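Folgas, apertos e a gaveta que não fecha

Passei boa parte de dezembro a refazer as gavetas da bancada da oficina. O móvel é antigo, comprado em segunda mão a Kobina Dogbe quando ele fechou o ateliê, e as corrediças são de madeira sobre madeira. No verão correm bem. No inverno prendem todas, e a de baixo deixa de fechar nos últimos centímetros.

O problema é de ajuste. Uma gaveta é uma peça macho dentro de uma peça fêmea, e o que interessa é a diferença entre as duas medidas, a que se chama folga. Quem aprende a trabalhar madeira tende a medir o vão e a cortar a gaveta à mesma medida, menos um bocadinho. O bocadinho fica por definir. Em metal há tabelas para isto; em madeira a tabela teria de incluir a espécie, a orientação do veio e a humidade do ar, e ninguém que eu conheça a usa.

O método que adotei foi o seguinte. Medi cada vão em três pontos da profundidade, à frente, a meio e atrás, e anotei apenas o menor valor. Retirei 3 milímetros na altura, porque as ilhargas são largas e a madeira trabalha sobretudo na perpendicular ao veio. Na largura deixei muito menos, já que o comprimento das peças da frente quase não varia. A gaveta de baixo tinha o vão em cunha, mais estreito atrás, o que explicava o comportamento dela.

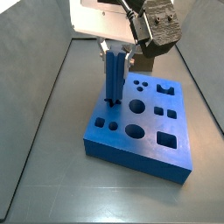 Que folga lateral deixar numa gaveta de madeira com corrediça de madeira?
Meio milímetro de cada lado chega para uma gaveta estreita, desde que os dois lados estejam paralelos; acima de 50 centímetros de largura passo para um milímetro, e verifico outra vez ao fim de um inverno.

O paralelismo conta mais do que a folga. Uma gaveta larga e pouco funda, puxada por um canto, roda ligeiramente dentro do vão e encrava em dois pontos opostos. Aumentar a folga piora o defeito: a peça tem mais espaço para rodar e o ângulo com que encrava também cresce. A correção passa por uma guia central ou por ilhargas mais compridas. Na minha bancada prolonguei as ilhargas 20 milímetros para trás do fundo, o máximo que o móvel permitia.

Para a lubrificação experimentei a cera em barra da Gredix e parafina de vela comum. A Gredix agarra melhor à madeira e espalha-se com menos pó. A parafina custa quase nada e, ao fim de um mês de uso, não noto diferença na mão. Óleo, não - incha as fibras à superfície e junta serradura.

Kyriaki Sarantis, que leu uma versão anterior destas notas, perguntou pelo chanfro de entrada. Tem razão, faltava. Um chanfro curto na aresta traseira das ilhargas guia a gaveta para dentro do vão mesmo quando a apresentamos torta. Faço-o com a plaina de topo, em duas passagens, a 37 graus porque é o ângulo do gabarito que já tenho. Qualquer coisa entre isso e os quarenta e cinco serve.
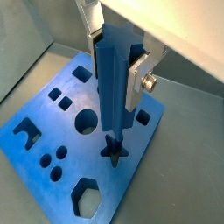 Acabamento e o que ficou por fazer

As faces de contacto ficaram em cru, só com cera. No resto dei goma-laca, também por dentro, para que as duas faces de cada tábua troquem humidade ao mesmo ritmo. Verniz só por fora tende a empenar as ilhargas finas.

Falta a gaveta do meio, que tem o fundo rachado. Vou substituí-lo por uma tábua solta na ranhura, colada apenas na aresta da frente, para poder mexer para trás. Os puxadores são os originais e ficam. A fechadura não tem chave e fica também.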